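Flundness White Power Strip

I sell a lot of fancy stuff on this page, and then there's this one, the plain white strip I reorder more than anything else in the shop. It goes on desks and behind TVs and under the bench where the printer lives. If you only came for the specs, skip down. If you want my opinion first, well, you're in the right spot!

I started carrying the Flundness after getting fed up with the old Vogler strips. Those had a stiff cord that fought you the whole way, so you'd lay the strip down nice and straight and it would swing round to face the wall again. The Flundness cord comes out of one end, and it's soft enough that you can talk it around a table leg without swearing (much). Give it a day laid out flat when you first get it, because it does come out of the bag curly.
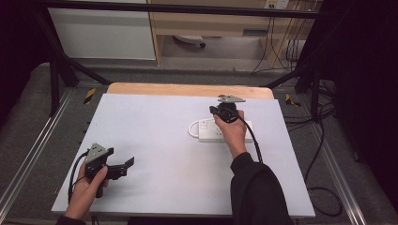

I like white for this. On a pale desk it pretty much disappears, and when it gets grubby you unplug it and wipe it down with a barely damp cloth. I've had one on my own worktable for 4 years and the only thing wrong with it is a dab of green paint, my fault entirely.

People ask me whether to leave it loose or fix it down. Loose is fine if you move things around a lot, and I do. If you'd like it to stay put, grab a pack of the Seselier sticky pads, 5 to a pack, and use two of them, one near each end. They hold well on painted or sealed tops. On raw wood they let go after a few weeks, so don't bother.

The boring but important part: indoors only, keep it out from under rugs, and please don't plug one strip into another. Space heaters go straight into the wall, always. I know, I know, but I get the emails every January.

What you get
Power strip, white, with white cord attached
One cord tie
A printed care card (mine, typos included)

Ordering
Single strips ship from Droltenside in a padded bag. Offices and schools can order by the carton, 25 to a carton, and if you need 100 or more write to me first so I can check the shelf before you pay. Orders in before noon usually go out the same afternoon. Returns are fine as long as the strip is clean and the cord hasn't been cut or taped.

Often bought with this: Seselier sticky pads, cord ties in black or white.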